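Caderno de oficina, Skatden (bancada de encadernação e papel)
19 de julho de 2023
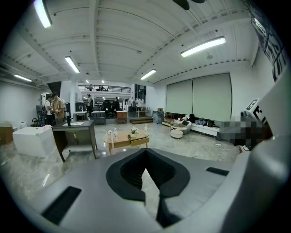
Galpão, teto de chapa ondulada e vigas à vista.

Cola de amido, terceira rodada. As duas primeiras estão na folha de maio e não merecem releitura, a não ser por quem goste de ver letra boa descrevendo grumo.

Ponto de partida: amido de trigo da Ganmont, o do saco de papel, e água filtrada. Proporção de uma parte de amido para cinco de água, em volume, porque a balança pequena continua mostrando um número diferente cada vez que alguém respira perto. Deixei de molho de um dia para o outro na geladeira, com etiqueta. A etiqueta dizia COLA, NÃO É MINGAU. Chegou intacta de manhã, o que considero um avanço institucional.

Cozimento em banho-maria, fogo baixo, cerca de 40 minutos, mexendo sempre com a espátula de silicone. Engrossou de repente, como de costume: a gente passa um tempão olhando para um leite ralo, começa a duvidar da química, olha para o lado e aquilo virou pudim. Continuei mexendo depois do ponto. Na rodada anterior parei cedo e a cola ficou opaca, com gosto de erro (não provei, é modo de dizer). Desta vez chegou a translúcida e caía da espátula em fita, sem pingar.

Esfriou coberta com um pano úmido. Formou película assim mesmo, fina, só na borda da panela. Tirei com a espátula e joguei fora. Quem escreveu na margem da folha de maio que "dá para misturar a película de volta" está convidado a passar a peneira depois.

Peneira: duas passadas na de crina, a segunda já com a cola fria. A primeira levou uma eternidade. A segunda foi rápida e a massa saiu lisa, sem caroço que eu sentisse entre os dedos. Diluí metade para os reparos com papel japonês, até a consistência de iogurte de beber, e guardei a outra metade grossa para as lombadas.

Testes do dia

Reparo de rasgo, papel jornal velho (o bloco de aparas, não o livro de verdade). Tira de kozo fino, borda desfiada à mão. Pincel quase seco. Pus entre mata-borrões, com o peso de ferro em cima. Saiu plano. No canto onde carreguei no pincel ficou um halo amarelado, culpa minha e da pressa, em partes iguais.

Lombada, miolo de 2 cadernos costurados, só para ver aderência. Cola grossa, gaze por cima, outra demão. Ainda secando quando escrevi isto. A gaze da Belkadi tem uma goma que repele água nos primeiros segundos, então a primeira demão fica por cima fazendo pose e só depois entra. Lavar a gaze antes? Já anotei essa pergunta em maio e pelo visto não me respondi.

Revestimento de capa, tecido sobre papelão cinza. Aqui o resultado foi ruim e vai registrado como ruim. A cola atravessou a trama e manchou a face do tecido, com aquele brilho de bolacha pincelada com ovo. O papelão empenou para o lado do tecido, como manda o figurino, e a guarda que deveria puxar de volta não puxou o bastante. Conferi o sentido da fibra do papelão depois de colar. A ordem correta dessas duas operações fica para meditação do leitor.

Sobre o papelão: o lote que veio de Provby tem a fibra correndo na largura da folha, ao contrário do lote antigo. Risquei uma seta a lápis no verso de todas as folhas da prateleira de baixo. Se alguém cortar folha, por favor risque a seta também na sobra. Sobra sem seta é loteria.

Conservação: dividi a cola em 2 potes com tampa, na prateleira de cima da geladeira. Sem conservante. A receita manuscrita colada no armário manda pôr uma gota de óleo de cravo; a última vez que fizemos isso a oficina cheirou a dentista até o fim do mês e a cola azedou do mesmo jeito, apenas mais perfumada. Se cheirar azeda ou soltar água, vai para o lixo, sem cerimônia e sem tentativa de salvamento por fervura.

Lavagem: panela e peneira de molho em água fria. Água quente cozinha o resto na crina e depois só sai com reza. O pincel largo está perdendo pelo na virola. Tirei uns fios de dentro do reparo com a pinça, quando já era tarde para fingir que eram fibra do papel.

Umidade: o higrômetro da parede marca o mesmo valor desde que o penduramos, com chuva ou com sol. Admiro a convicção, mas trocar a pilha ou trocar o aparelho.

Para a próxima

- Mistura meio a meio com PVA para o tecido. Já sei que alguém vai torcer o nariz. O nariz pode torcer, a capa é que não.
- Forrar o tecido com papel fino antes de colar, e comparar com a mistura.
- Gaze lavada contra gaze sem lavar, mesmo miolo, mesma demão. Escrever a resposta desta vez.
- Ver a fibra ANTES.
- Pincel novo, médio, cerda macia. O da lista de compras antiga foi comprado duro e hoje serve muito bem para limpar a prensa.

Adendo, fim do dia: abri a prensa para espiar a lombada, o que eu mesmo proibi no cartaz. A gaze segurou no centro e levantou numa ponta. Pus mais cola, fechei de novo e reforcei o cartaz com caneta vermelha.

© 2023 Oficina Skatden | Contato: balcão da oficina | Voltar ao topo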